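# Chapter 4: The Places Where Work Happens

Open any drawer you've owned for more than a year and you are looking at a small history of choices. You put the scissors at the front once, because you were in a hurry, and there they stayed. The old charger went to the back. Somewhere in the middle a layer of receipts began to form, and it has been forming ever since!

In this chapter we look at how people arrange the spaces they work in, and how those spaces arrange people in return. It's one of my favourite parts of the whole course. You can study it anywhere, with a notebook and a bit of patience, and almost everyone you meet will be happy to talk about it. Ask a friend about their views on pensions and they may change the subject. Ask where they keep the good scissors and you'll be there for half an hour.

## 4.1 A short look back

For a long time, a desk was a piece of storage with a place to write on it. Clerks worked at sloping tops with a lid, and whatever they needed lived under the lid or in pigeonholes at eye level. Bigger desks had drawers down both sides, and a locked drawer said something about the person who held the key. Paper was the work, so the furniture was built to hold paper — folded, tied, rolled or stacked.

Then offices grew. A room that had held two clerks might be asked to hold a whole department, and the high-sided desk began to look like a nuisance to the people in charge. Flat tops came in, with the files moved out to shared cabinets along the wall. Now a clerk who wanted last year's accounts had to get up and walk, and on the way there were other people to talk to. Walking to the cabinet became part of the day, and a good deal of news travelled along that path (some of it even about accounts).

The computer upset things again. Early screens were deep and heavy, and they took over the middle of the desk the way a cat takes over a chair. When flat screens arrived, and after them the laptop, much of that surface was free once more. What people then did with it is the question we'll keep coming back to.

## 4.2 Two kinds of storage

The researcher Malou Nørgaard spent most of one August at the head office of Kiltport, a shipping firm with 300 staff, watching how people put things away. She came home with a simple pair of terms that we'll use from here on.

**Resting storage** is where a thing goes when you've finished with it. **Waiting storage** is where a thing goes when you haven't. A closed cupboard is usually resting storage. The pile beside your keyboard is nearly always waiting storage, and so is the bag on the floor, the back of the chair and the top of the printer.

The lovely part is that the same object can move between the two several times in a morning. Nørgaard followed one stapler across a room and back again before lunch, and her field notes on it run to 2 full pages. They are a joy to read, and you'll find a short extract at the end of the chapter.

She also found that people disagreed sharply about which kind a given spot was. Of the 93 workers she spoke to, nearly all could point to a place that they called tidy and a colleague called a mess. Robel Workneh, whose own study of shared kitchens appears in Chapter 6, has argued that most quarrels over tidiness begin right there. One person sees a mug at rest. The other sees a mug still waiting.

## 4.3 Reading a surface

Before you start the exercises, practise looking. Choose a table or desk that you pass often and give it five minutes. Try these in any order:

- Find the places within arm's reach of where a person would sit, and note what lives there.
- Look for marks of use, such as smudges, scratches and worn corners.
- Check what's open. A drawer left out tells you something different from a shut one.
- Sketch the shape of the top, including any curves or cutouts, before you write a word about it.

Don't worry if your first notes seem thin. A bare surface can be every bit as interesting as a crowded one, and it often takes longer to read!

*Figure 4.1. A white desk with a mostly clear top and storage at its right-hand end.*

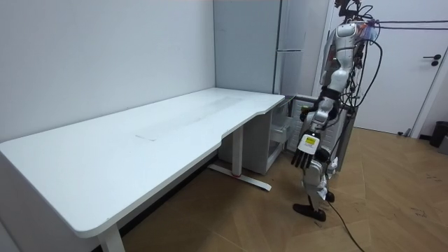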